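Envoltorio de aperitivo

El envoltorio de aperitivo es el envase flexible, de un solo uso, que contiene galletas, chocolatinas, frutos secos, patatas fritas y otros productos de consumo rápido. Se presenta como bolsa, sobre o funda individual, a menudo dentro de una caja de cartón que agrupa varias unidades. Una vez vacío pasa a ser un residuo doméstico ligero, de mucho volumen y poco peso.

Materiales

Los envoltorios más comunes se fabrican con película de polipropileno, sola o metalizada. La metalización consiste en depositar una capa muy fina de aluminio sobre el plástico, que protege el contenido de la luz, el oxígeno y la humedad. El papel se usa en productos de bollería y en algunos caramelos, con frecuencia encerado o unido a una lámina plástica. El papel de aluminio propiamente dicho se reserva sobre todo para el chocolate.

La diferencia entre una lámina de aluminio y una película metalizada no siempre se aprecia a simple vista. Una prueba casera consiste en arrugar el envoltorio con la mano: el aluminio conserva la forma, mientras que la película tiende a abrirse de nuevo.

Cierre y apertura

La funda individual suele cerrarse con una soldadura longitudinal en el dorso y otras dos en los extremos, de borde dentado. El dentado facilita el rasgado. Al abrirla se desprenden a veces tiras o esquinas pequeñas, que son la parte más difícil de recoger y la que con más facilidad acaba en el suelo o entre los pliegues de un mantel.

Recogida en la mesa

Tras una merienda, los envoltorios quedan por lo general amontonados en el centro de la mesa o junto a cada asiento. El procedimiento habitual es retirar primero las cajas, que se pliegan aparte, y después las bolsas y fundas. Los trozos sueltos se dejan para el final y se recogen a mano o sacudiendo el mantel sobre el cubo. En la residencia de estudiantes de Lokthorpe se pesaron durante el mes de agosto los restos de las meriendas comunes: 1242 gramos de envases flexibles, frente a 702 de cartón.

Algunos hogares alisan y doblan las bolsas antes de tirarlas para que ocupen menos. Otros las meten unas dentro de otras - práctica desaconsejada cuando se mezclan materiales, porque dificulta la clasificación posterior.

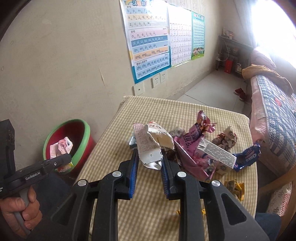 Debashish Dissanayake objeta que el orden de recogida importa poco y que lo decisivo es tener el cubo al lado de la mesa antes de abrir el primer paquete; a su juicio, casi todo lo que se queda sobre el mantel se queda por no levantarse.

Separación

En España, las bolsas y fundas de plástico o metalizadas se depositan en el contenedor amarillo, y las cajas de cartón, plegadas, en el azul. El papel de aluminio va también al amarillo. Los envoltorios de papel limpios se admiten en el azul; los muy manchados de grasa se destinan al contenedor de resto. Las normas varían en otros países y conviene consultar las del municipio.

Véase también: envase flexible, película metalizada, residuo doméstico.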